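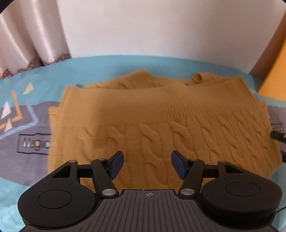

The ochre cable sweater, folded, on the turquoise bedspread

From: Leonie Hollmann
Date: 1 Jun 2025
Subject: Re: [pirnside-knit] Folding heavy cables for storage

Hello all,

thank you for the answers to my first question. One point is still open for me:

> I never hang anything with cables. Lay it face down, sleeves
> across the back, then fold the bottom up to the chest. If the
> knit is thick, stop there. A second fold gives you a crease
> that you will still see in October.

I tried it yesterday with the mustard one, the Dromar pattern, size 5. The bundle becomes quite wide, as you see, and the left side stays uneven with several layers on top of each other. The ribbed band lies nice and smooth, but toward the right the cables push close together. Is this bad for them over a whole summer? Or do they relax again after one evening on the chair?

My sweater weighs 550 g (Gruter wool, the old quality), so I am a little afraid of putting anything on top of it. The drawer is 17 cm high inside. Two such bundles would fit, but only with pressure.

Mrs. Mühlbauer wrote in message 278 that she rolls hers around a towel. I have not tried this – does it work also with a wide rib, or does the rib stretch out?

One more small thing. At the top right a little folded strip of the knit always stands up, whatever I do. I would be glad for a trick.

Many greetings
Leonie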